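Equipment Planning Gallery: The Entry Bay at Grornercombe

Posted Tuesday, September 1, 2026

Before we put in the next equipment request, Wumpini Kwofie asked each bay to write down what it has, what wears out and what it would buy if the money came through. This page covers the entry bay, where the hang-and-fetch work is done. The bay has been running on a small budget since it was set up, and most of what follows is about small items. The two large ones are the arms and the grippers, and they are dealt with first.

Arms
We are not asking for new arms. The two we have can reach the wall and the table from one parking spot, and the service contract with Broltura runs through next year. The only open question is whether to renew early at the current rate. Daichi Nagano has the paperwork and would like an answer by October.

Grippers
The housings are 3D printed, and we should keep printing them ourselves. Filament is cheap and a broken housing can be replaced the next morning. The finger mechanisms are another matter. We have been buying those one at a time as they fail, and the shipping on single orders is a good part of the cost. The request is for 2 spare finger sets, ordered together, to be kept in the gray cabinet with the calibration blocks.

Cables
Every cable problem this year has been at the wrist end. We would like sleeves and proper strain relief for both sides. Goruvex sells a kit that fits our collars, but the clips can also be bought separately, and we only need the clips. 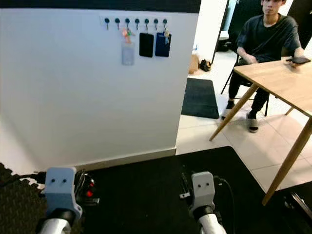
Hooks, keys and cards are the cheapest part of the bay and the part that takes the most planning. A key ring swings when it is let go, and a flat card turns on its hook, so the two need separate practice and separate spares. We want a second rack strip of the same type, bought now, before the store changes the model. If the spacing between hooks changes, the earlier sessions can't be compared with the new ones. We would also like a box of blank cards and plain card holders. Tags should come in more than one color.

Floor
Mats go on the list every time and get dropped every time. A large one-piece mat lies flatter than the puzzle type – the joints on the puzzle type lift after a few months of rolling a base over them. We would rather buy one good mat than keep replacing tiles. Please measure before ordering. The last one came too long and had to be trimmed with a utility knife.

Tables and chairs
No request. The light wooden table is the right height for the reach tests and should stay. Chairs can come from the break room as needed.

People and hours
This was left out of the last plan and caused trouble. Someone sits with the robot for every session, and those hours belong in the equipment budget along with the hardware, or the hardware sits idle. Wumpini has asked for a separate line this time. Session hours should be entered by week.

The numbers
The small-items line for the entry bay is $600. It covers the rack strip, cards, holders, tags, clips and the mat. The finger sets are quoted separately and go under spares. Majimbun has given us a price on the sets that holds for 2 months, and the quote is in the shared folder under the bay name. Printing filament comes out of the general shop account and does not need to be listed.

If something has to be cut, cut the clips first and the mat second. The rack strip should stay in even if everything else goes, and so should the spare fingers.

How to comment
Corrections to this page go to Daichi. Questions about the amounts go to Wumpini, who is putting the bay lists together into one request. The packing and shelf bays will have their own pages once their lists are in. Please don't order anything on a personal card before the request is approved – reimbursement took far too long last time, and one order was never matched to a receipt.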